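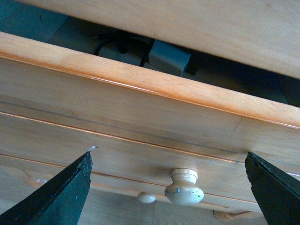
A wooden chest of drawers with one drawer part open, a black cable inside.

Kondville clear-out day brings in old cables
14 Dec 2024

Residents in Kondville handed in 500 old chargers and leads at the library yesterday. Doors open again in May – same place, free. Organiser Dilek Ateş said most had sat in drawers for years. "People dont know where to take them." Batteries not accepted, sorry. Two crates going to the Brarkon recycling yard, the rest to be sorted frist.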